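Ulden Community Help > Handheld grippers > Faults and safety

Left gripper closes by itself a second or two after I let go

Noreen Dhanial
Posted in December, 4 replies, marked as solved

I have a pair of Makent handheld grippers, firmware 31 on both. I use them for recording two-handed cloth tasks, mostly folding and straightening bedding. The right one has never given me trouble. The left one has started closing on its own. I open the fingers, let go of the trigger, and a second or two later they shut with full force. It doesn't happen every time. I can do 10 or more episodes with nothing wrong and then get it twice in a row.

The first few times I thought I was bumping the trigger. Then it closed on my thumb while I was picking lint out of the finger links. It didn't break the skin but it was sore for the rest of the day, and my hand was nowhere near the trigger when it went. The status strip was green the whole time and there was no beep.

What I have tried so far: restarted both units, swapped the batteries between left and right, recalibrated the left one from the menu, and reinstalled the firmware. The recalibration seemed to help for one morning. After that it was back to the same behavior.

I can send it back to the dealer in Pornotlow but that takes weeks, and I'd like to know first if this is something I can fix at home. Also, is it safe to keep recording with it if I keep my fingers clear?
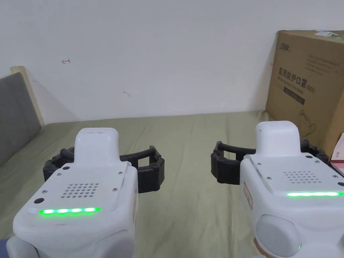

Can a worn trigger spring make the fingers close when nothing is touching the trigger?

A weak spring can do it, if the trigger stops short of its full return and the sensor still reads a small pull. The controller waits for the reading to settle, then treats it as a close command. The delay you describe fits that.

cabletray
I would stop using the left unit for now. You asked if it is safe with fingers clear, and I don't think it is, because you have to put your hand near the fingers sooner or later to free a bit of cloth or clean something out. The green strip on these only tells you the unit is powered and connected. It doesn't tell you the trigger reading is good.

Before you send it anywhere, look at the raw trigger value. Connect the unit by cable, open the service page, and find the line called trigger_raw. Lay the gripper on a table with nothing in the fingers and nothing touching the trigger. It should sit at 20 or less. Pull the trigger all the way, release it slowly, and watch where it stops. Do that several times, some fast and some slow. If it hangs well above 20 after a slow release and drops when you tap the housing, you have a sticking trigger. If it jumps all over the place with the trigger still, it is more likely the sensor cable.

Recalibrating sets the zero point to wherever the trigger is resting at that moment. So if it was stuck a little forward when you ran it, the reading would look fine until it moved. That might be why you got one good morning. Don't recalibrate again until you have looked at the trigger itself.

Keep the fingers pointed away from you while you do all this, and take the battery out before you touch the links. The power button on its own is not enough. It leaves the motor driver live for a few seconds.

pk_workshop
Mine did this too. Got a new one under warranty. Just send it in.

Noreen Dhanial
Thanks, both. I did the check with the cable. The right unit goes back to 12 or so every time. The left one goes back to the same sort of number after a fast release, but after a slow release it stopped at 58 twice and once at 200, and when it was at 200 the fingers closed while I was watching the page. Tapping the side brought it back down. So I guess it is sticking. Is there a way to clean it without opening the whole body?

cabletray
200 is plenty to set it off. You can clean it from outside. Battery out, hold the trigger in, and blow out the slot with a hand blower. Then work a dry cotton swab along both sides of the trigger. Fabric work fills that slot with fiber — I have pulled a felt plug the size of a pea out of one. No oil and no contact spray, they make the next lot of lint stick.

If it still hangs after that, the spring is tired. Kan sells a replacement trigger and spring together, but fitting it means opening the body, and that ends the warranty. With a unit still covered I would let the dealer do it.

After cleaning, recalibrate once, with the trigger fully out. Then run the slow release check again before you record anything.

Noreen Dhanial
There was a lot of gray fluff in there. Cleaned it, recalibrated, and did 31 slow releases. The highest reading was 17. I'm marking this as solved, but I have written to the dealer about the spring anyway, and the battery comes out now whenever I clean the links.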